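New write-up from us today, on testing pick-and-place policies in simulation before they go near a real arm. The long version is on the Waveck site. Short version in this thread, for people who don't want to read the PDF.

The question was a narrow one. If a policy scores well in the simulator, does that tell you anything about which policy will do better on the real bench? We don't much care whether the two scores match. We care whether the order matches.

We had 12 policies, all trained on the same set of demonstrations and differing in camera set-up, network size and how long they were trained. Each got 100 simulated trials. Then the same 12 went to the bench in Provcombe, where Dennis Owino ran them by hand with a fixed reset sheet.

Method, for anyone who wants to copy it. The simulated table is two-armed, with ordinary clutter: bottles, trophies, a cup, a book, a shelf. Start positions are drawn from a list that we fixed in advance, so every policy sees the same 100 layouts in the same order.

We score in stages. Reached the object, closed on it, lifted it, moved it over the target, let go, object still standing after two seconds. One pass/fail number hides too much. Two policies can both fail a lot and be failing at quite different things.

Main result: the pass/fail ranking in simulation was a poor guide. It got the best policy right and the worst policy right, and the middle was a mess. The staged ranking did much better. Only two neighbouring pairs were swapped compared with the bench.

Most of the gain came from the "moved it over the target" stage. The simulator is too kind about grasping and too harsh about letting go. Carrying sits between the two and seems to be where it is most believable.

The release problem is contact. Our simulated cup bounces more than the real one when it touches a flat thing with a slight edge, such as a book cover. We spent most of September on this and made it better but did not fix it. The settings we ended up with are in the appendix.

Wrist cameras mattered more than I expected. Close to the table the wrist view is mostly gripper and whatever surface is under it, and policies that relied on it alone lost track of the target late on. Adding the overhead view helped at the carry stage and made no clear difference before that.

We also tried swapping textures, using Were, our in-house tool for changing surface colours and patterns without moving anything. It hurt the wrist-only policies a lot and the two-view ones a little. Same pattern on the bench when we changed the table covering, though we ran far fewer of those.

Things that did not help: a longer time limit, a finer physics step, and averaging over repeated runs of the same layout. Different layouts are worth much more than repeats. If you have compute for 1,000 trials, spend it on new layouts.

Things we haven't tested: soft objects, anything with liquid that really moves (ours is a solid lump inside the bottle), and tasks where both arms hold the same item. I wouldn't assume any of this carries over.

A few people asked about the Ginitz numbers from the earlier draft. Those used an older gripper model with the wrong finger friction, so we took them out and reran everything. The old table is still in the repository, marked as withdrawn. Please don't cite it.

On cost: the bench part took nearly all of our time. Resetting a table by hand to match a sheet is slow and dull and there is no way round it yet. Dennis caught 104 resets that were off by more than a finger's width and redid them. That log is in the release too.

Two renders from the clutter set, one close in and one from over the table.
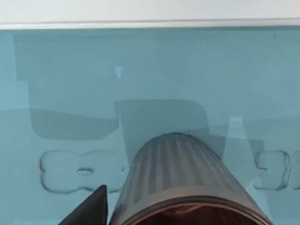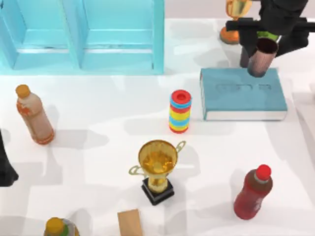 Simulated clutter layout. Second picture: cup held over the book.

The release has the layouts, the scoring script, the reset sheets and the raw stage scores for all 12 policies. Trained weights will follow when we have sorted out where to host them. The reset sheets assume a white table, so change the first page if yours is a different colour.

If you run the same comparison on your own bench, please send me the staged scores even if the order comes out differently – those are the ones I'd most like to see. Replies are open, or use the contact form on the project page.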